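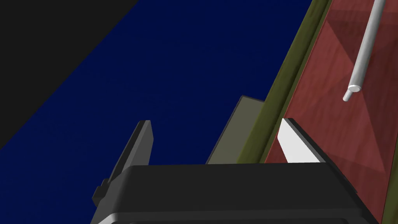

Growing Out a Short Cut Without Giving Up Halfway

Search Enter keyword Go

Madalena Neves cut her hair to the ears in December and regretted it by the time she reached the parking lot. She had worn it past her shoulders since high school. Growing it back has taken most of her patience and 104 weeks of her life, and she kept a notebook through all of it.

Neves runs the second chair at Pritchard, a small salon in Birkmont that her uncle, Horácio Neves, opened above a shoe repair shop. He still works mornings. Between them they see a lot of people who are trying to get from a short cut to a long one, and most of those people come in wanting to quit.

"The fourth month is when they call," Horácio says. "It's over the ears, it's not long enough to tie, and they've got a wedding coming up. They ask me to cut it all off again. I tell them to come in for the back and leave the rest alone."

The back is where most grow-outs go wrong. Hair at the nape reaches the collar long before the top catches up, and if it's left to itself the result is a mullet. The fix is to keep trimming the nape while the crown and sides grow. At Pritchard that means an appointment every 8 weeks, with nothing taken from the front. Once the top layers reach the bottom of the ear, the nape can start growing too.

Madalena didn't follow this advice the first time. She stayed away from scissors for half a year on the theory that every trim set her back. Her notebook for that stretch is mostly complaints about hats. When she finally sat down in her uncle's chair he took off a good inch from the underside, and she says it looked longer afterward than it had when she walked in.

Bangs are their own problem. A short fringe has to pass through the eyes before it gets anywhere useful, and there's a stretch when it can't be tucked or pinned without popping loose. She parted hers to one side and twisted the front section back along the hairline, fastening it with two flat pins crossed over each other. Pins hold better with the wavy side against the scalp. A light mist of hairspray on the pin itself, before it goes in, helps on fine hair.
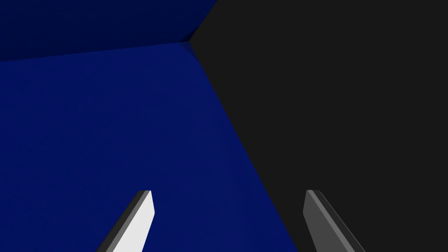

The twist also buys time on days when the hair hasn't been washed, and Madalena washed hers less as it got longer. With a short cut she had shampooed every morning. By the end of the first year she was down to 3 times a week, with conditioner on the ends only. She tried a leave-in cream called Akurero that a client recommended and liked it, though she found that anything more than a pea-sized amount made the sides lie flat by noon. Her uncle uses plain conditioner on everyone and doesn't see the need for the rest.

Heat is the one point where both of them are strict. Hair that has been growing for a year has been through a year of blow-dryers, and the ends show it. If the ends break as fast as the roots grow, the length stays put, and people conclude that their hair has stopped growing. Madalena lets hers air-dry until it's damp, then finishes the front with a round brush on the low setting. She gave her flat iron to her cousin.

Then there's the question of shape. A bob is the natural stopping point on the way to longer hair, and plenty of clients get there and stay. It needs to be cut as a bob, though, with the layers from the old style evened out at the bottom. That can mean losing length that took months to get. Horácio asks people to wait until the longest layer touches the jaw before he'll do it.

Past the jaw, the work gets easier. Hair can be clipped, half tied or pulled into a low stub of a ponytail with a few pins at the sides. Madalena wore hers that way for an entire summer, using the small Hirero elastics sold for children because the regular ones slid out. She counted 73 of them in a bathroom drawer when she moved apartments.

Her hair now sits below her collarbone. She goes in for a trim when the ends start to catch on her sweaters, and her uncle still does the cutting. Last month he asked whether she wanted bangs again. She said she would think about it, and then she booked the appointment.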